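Hand-Held Gripper Recording: Frequently Asked Questions

Rules and good practice for tabletop sessions at Comstead sites

Last updated April 7, 2025

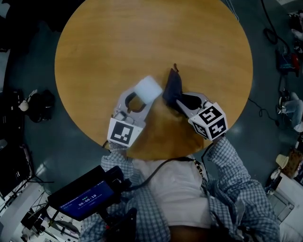 These answers cover the questions we get most from operators and site leads. They go with the Comstead session rules, version in force since January. Where a project sheet says something different, the project sheet wins. The two large projects running now are Pludano (household objects) and Orasa (cloth and soft goods), and a few answers are different for each.

Who has to follow these rules?

Everyone who holds the grippers, and everyone who sets up or checks a station. Visitors don't need to read them but must stay behind the floor tape while a recording is running.

Do I need training before my first session?

Yes. You do the short safety talk, then 10 practice recordings with a site lead at the table. Practice recordings are marked as practice and never go into a delivery. If you have been away from the work for more than a month, you repeat the practice recordings but not the talk.

What should I wear?

Ordinary clothes. Long sleeves are fine if they stay clear of the fingers of the gripper and do not hang over the markers. Button loose cuffs or roll them up. Take off bracelets and large rings. Lanyards and badge straps should sit flat and stay off the tabletop when you lean forward.

Why do the marker blocks matter so much?

The printed patterns are how we work out where each gripper is and how it is turned. If a marker is covered for a long stretch, the path of that gripper has a gap in it and the recording may be rejected. Keep your hands, your sleeves and the objects off the printed faces. Some covering during a normal movement can't be avoided and is allowed.

Can I clean or replace a marker myself?

You can wipe it with a dry cloth. Do not use alcohol or tape, and do not trim a corner that is peeling. Replacement is done by the site lead, who has to log the new block and run calibration again before the station goes back into use. A station with a replaced marker and no calibration entry is closed.

When do I start moving?

Start the timer, hold both grippers still until it has clearly begun counting, then begin the task. At the end, open both grippers, hold still again and stop the timer. A recording without a still period at each end can't be lined up properly and goes into the repeat pile.

How long should one recording be?

As long as the task needs, up to the limit on the task card. Don't slow down to fill time. Don't rush either: fast, jerky motions are the most common reason for a failed check. If you reach the limit, stop where you are and mark the recording "incomplete."

What if I drop something?

If it lands on the table and you can reach it with a gripper, pick it up and carry on. Mark the recording "recovered." We want these. If it falls to the floor, stop the recording. Never bend down for an object with the grippers in your hands.

Can I use my fingers to help?

No. Once the timer is running, only the grippers touch the objects. Arrange the objects by hand before you start. If you touch one by mistake, stop and mark the recording "hand contact." Please do this even if it was only a light touch, as reviewers can't always tell.

May I hold an object in each gripper at the same time?

Yes, unless the task card says one hand only. For two-handed tasks, keep the grippers far enough apart that the finger pads don't knock together. If they do collide hard, stop and check both frames for cracks before the next recording.

How should I grip cloth?

Take enough of it that it doesn't slide out, and close the fingers fully. Sewn-in tags stay on, and you don't need to hide them. For Orasa, the cloth must be shaken out between recordings so it doesn't keep the same folds each time. For Pludano this is recommended but not checked.

How hard can I squeeze?

Only as hard as you need to keep hold. Light plastic and foam objects mark easily. Take any object that is dented, torn or split out of the tray and put it in the return bin with a note.

What are the rules for the table?

Any sturdy table on the approved list will do, round or square. It must not rock. Only the objects on the task card go on top during a recording. No drinks on the table at any time. Cups with lids may be kept elsewhere in the room, away from power strips and equipment.

And the floor?

Cables must not cross the path between your chair and the door. Coil the spare length and keep it to one side. Bags and boxes go where your feet won't meet them when you stand up. Tripods need all three legs fully spread. The operator checks the floor at the start of each session and again after each break.

How should worn cables be routed?

Across the body and clear of both elbows, with enough slack to reach the far side of the table. Try the full reach once before you start. If a cable pulls at the gripper during the test, fix it then. A cable that tugs halfway through changes the motion and can damage the connector.

Can other people be in the room?

Yes. They should stay seated or stand still, keep their hands away from the table and avoid walking behind the objects. Anyone whose face or voice may be recorded has to have a signed consent form on file. That includes staff from other teams and people waiting for their own turn.

How often do I get a break?

Ten minutes in every hour, away from the station. You can take more. Sore wrists, thumbs or shoulders should be reported the same day, and you will be moved to other work with no change to your pay for that shift.

How many recordings are expected?

No site may set a daily quota for one operator. Projects have totals for the whole site. A standard Pludano task is closed at 200 accepted recordings and an Orasa task at 800. Extra recordings past that point are kept but not reviewed.

Who reviews the recordings?

A reviewer at Hamdy, who does not work at the site where the recording was made. Results normally come back within two working days. Each rejected recording carries a reason code. If you disagree with a code, reply in the review sheet and a second reviewer will look at it.

Can I delete a bad recording?

No. Mark it and leave it. Deleting breaks the numbering and makes it impossible to tell a bad take from a lost file. The only exception is a recording of someone who hasn't given consent. Stop work, write down the number and call the site lead, who will remove it.

Where do I report a fault?

Use the station log for anything that can wait. For a hot battery, a bare wire, smoke or an injury, switch off at the wall if it is safe, step away and tell the site lead in person.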